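Notes from the Sendcombe workshop: the gripper that wouldn't let go

Many of you wrote in after the February issue to ask why the Jolik sessions had stopped for a while, and thank you for that, it's lovely to know people are paying attention! The short version is that we had a fault with one of our handheld grippers, and we wanted to understand it properly before anyone went back to work with it.

It happened on session 49, a little after four in the afternoon. One of our operators released the trigger and the fingers stayed shut. She put the tool down, called out, and switched off the power, which was just the right thing to do. Her fingers were nowhere near it and there were no injuries, I'm glad to say, though a perfectly good mug did not survive.

We then went back through the logs (all 231 of them, with a great deal of tea) and found 2 earlier sessions where the fingers had opened late. Both had been put down to a tired operator, and we owe those operators an apology. The trouble was a return spring that had worked its way off its seat. The folks at Prindard, who look after our tools, have fitted a retaining clip to every unit, and each one now gets an open-and-close check before it is handed out.

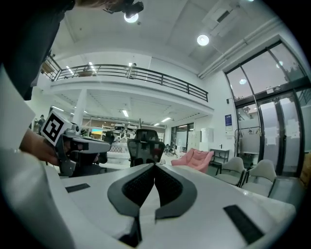

Handheld gripper work in the open-plan area at Sendcombe.

If your gripper ever feels slow, please stop and tell us, even if you're nearly done and even if it seems fine on the next try. The fault sheet is on the shelf by the charging station, and a half-filled one is still very welcome.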